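Wednesday, August. Bench by the window.

Topic today: charging test of the small green units, and the cables for it.

I started at 8:30. First I wrote the labels again, as the old ones from Jorusex tape come off when the hand is a little greasy. Leidy Zapata gave me the better pen. Labels are now on the shelf bags and not on the units, so please put every unit back in its own bag after use.

The question from last week is still the same. Some units start to charge at once when the plug goes in, and some need a second push. Peter thinks it is the port. I thought it was the cable. We have two kinds of cable in the drawer, the ones which came from Suksawat with the units and the ones we bought later from Nalent. They look almost the same, both thin and black, and I am sure they were mixed many times. I spent the first hour only to separate them. The Suksawat ones are a little softer in the hand when you bend them. I tied a piece of white thread on each Nalent cable, close to the big end. Do not remove the thread please.

Procedure, so that we all do the same:

Unit stands upright, port on top. Hold it at the middle, not at the upper part, because then the thumb is in the way and you push crooked. Plug goes straight down until it stops. No wiggling. Wait until the meter shows a stable value, write it, then pull the plug by its body. Pulling by the cable is how we lost two of them in spring.

I tried first with the unit lying on its side, as Peter wrote in his note. It is faster but the unit rolls, and I had to hold it with the other hand and could not write. Upright is better. The cable should make a wide loop and go down to the table freely. If the loop is small, the cable pulls the plug to one side, and I believe this is a part of our problem. 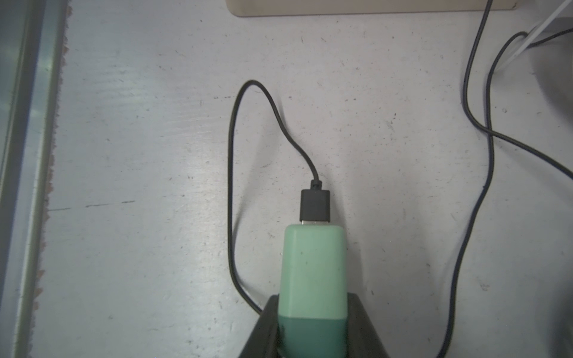
With the wide loop I made 25 insertions on unit A and the meter came up on the first push every time. After this I made the loop short on purpose, with a clip, and did 25 more. Three times there was no current and I needed to push again. Same unit, same cable, same hand. This is not a big series but it is more than we had before.

Then unit B, which is the one everybody complains about. With the wide loop it was better than I remember, but still four bad starts in 25. So Peter is also right, there is something in the port. I looked in with the magnifier and saw a little lint at the bottom. I took it out with a wooden toothpick (not metal, never metal). After cleaning I repeated the series and got one bad start. I did not do it a third time because it was already lunch.

Values from the meter, end of one hour of charging, all starting from empty:

Unit A, Suksawat cable: 183
Unit A, Nalent cable: 176
Unit B after cleaning, Suksawat cable: 183
Unit B after cleaning, Nalent cable: 59

The last number I do not trust. I think the plug was not fully in, or I touched the table and did not notice. I keep it in the notebook because we agreed to keep all numbers, but I will repeat it tomorrow in the morning before somebody uses unit B for something else. Unit B is in its bag with a paper clip on the corner.

If I leave the 59 out, the difference between the cables is small and I would not buy new ones for it. Leidy says that the Premotlow people, when she worked with them, had the same discussion for months and in the end it was only dirty ports. She showed me how they cleaned, with a dry soft brush first and the toothpick only if the brush does not help. I will use her order from now.

About the bench. The surface has scratches and small specks everywhere and I cannot say any more which ones are old. I wiped it with alcohol before the afternoon series and most of the marks are still there, so they are in the surface. It does not matter for charging, but for the photos of the housings we should put a sheet of paper under. On the housings themselves I also see small dark specks here and there. I rubbed one on unit A with a damp cloth for a minute and it stayed. I don't know if it is dirt or the material. To ask Suksawat.

Also, the second cable on the bench, the dark gray one, please leave it lying where it is until the series is finished. Today after lunch I found it pulled to the other side and needed ten minutes to put everything back.

Afternoon, 15:10. Peter came and did ten insertions himself on unit A with the wide loop, without reading my procedure, to see if it depends on the person. All good. He pushes harder than I do. I asked him to do ten on unit B also but he had to go to the phone, so this is open.

To do:

Repeat unit B with Nalent cable, full hour.
Peter, ten insertions on unit B.
Clean ports on C and D with the brush before any measuring, and write if there was lint or not.
Ask Suksawat about the specks, and if the port can be replaced without opening the teal part at the bottom.
Buy toothpicks. There are five left in the box and one is broken.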